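Hands On, Hands Off

Teaching a robot to set out breakfast, one bad grab at a time

2 Aug 2018

Rowena Mercado has dropped the croissant again. She swears under her breath, taps the pedal, and the kitchen snaps back to how it was. Croissant on the board. Plates stacked. Go.

She is in a swivel chair on the second floor at Grondis, gloves on, headset on, elbows out. No kitchen in the room at all. A desk, two fans, a carpet that has seen better days. The counter, the food and the hands she is driving are all inside the simulator, which the team calls Ketireo after a street where two of them used to live.

"You stop feeling your own fingers after a while," she says. "Then lunch is weird."

The idea is old and pretty simple. Writing rules for picking up a plate is miserable work. So a person does it, over and over, and the software learns from the recordings. Every run gets saved, start to finish, both hands. Mercado has 199 good ones this week. The target is 600.

Good is the tricky word. Shahla Kermani goes through the runs every afternoon and throws out the ones she doesn't trust. Too slow, too jerky, a thumb through a plate rim. She cut 89 on Monday and was not popular.

"If I leave in a lazy one the robot gets lazy," Kermani says. "It copies everthing. It copied Rowena scratching her nose."

Plates are the worst of it. A stack has edges on edges, and the hand wants to take two. Mercado comes in low from the right, lets one finger find the rim, waits a beat. Then closes. The waiting matters, she says, and it took her most of June to learn to do it.

Produce is easier, mostly. Round things roll. Croissants are fine untill you squeeze.

There is an argument upstairs about all this. Fatemeh Alipour, who built the glove software, wants people teaching real arms, with real weight in them. Too much of the touch is missing in Ketireo, she says, and operators learn to steer by eye. Kermani wants more runs and wants them cheap. Resetting a real kitchen takes minutes. The pedal takes less than a second.

They've been having this argument since Zirnau, the last place they both worked. It seems friendly. Lunch gets eaten at the same table.

Back in the chair, Mercado rolls her shoulders and goes again. Left hand parked up by the board, out of the way. Right hand out to the plates.

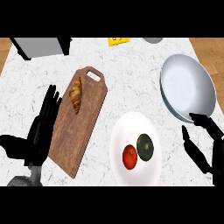 What the gloves can't tell you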